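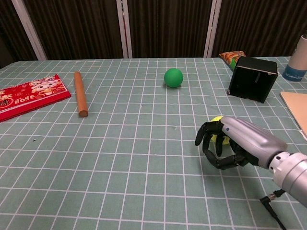

Is the Tellton foam roller firm enough for sore calves?

For most people it's plenty firm, and I'd even start on the softer end and work up to it.

I bought mine in February, after my old roller went soft in the middle, and I've used it nearly every night. I love this thing! It's the Tellton from Vikton, the short one, and it fits in my gym bag with room left for shoes (the long version wouldn't, I measured).

The surface has low ridges that run the length of it — enough to get into a tight spot, not so sharp that you hold your breath. Calves and hamstrings feel great on it. For my upper back I'd like it a little wider, and if your back is the main problem you should look at the long one.

I'd had a Cassim roller for years before this and liked it fine, but the end caps came loose and rattled. No caps here, just one solid piece. It wipes clean with a damp cloth and dries fast.

A few gripes. It slides on bare wood floors, so use a mat. The smell out of the box took a couple of days to fade. And the printed guide shows eight stretches in pictures so tiny I gave up and looked them up on my phone.

I roll each leg for 30 seconds, take a break, then go again. My morning runs have felt easier on the stairs afterward, and I've gotten my sister hooked on it too — she ordered hers from the Sterkness store the same week she tried mine.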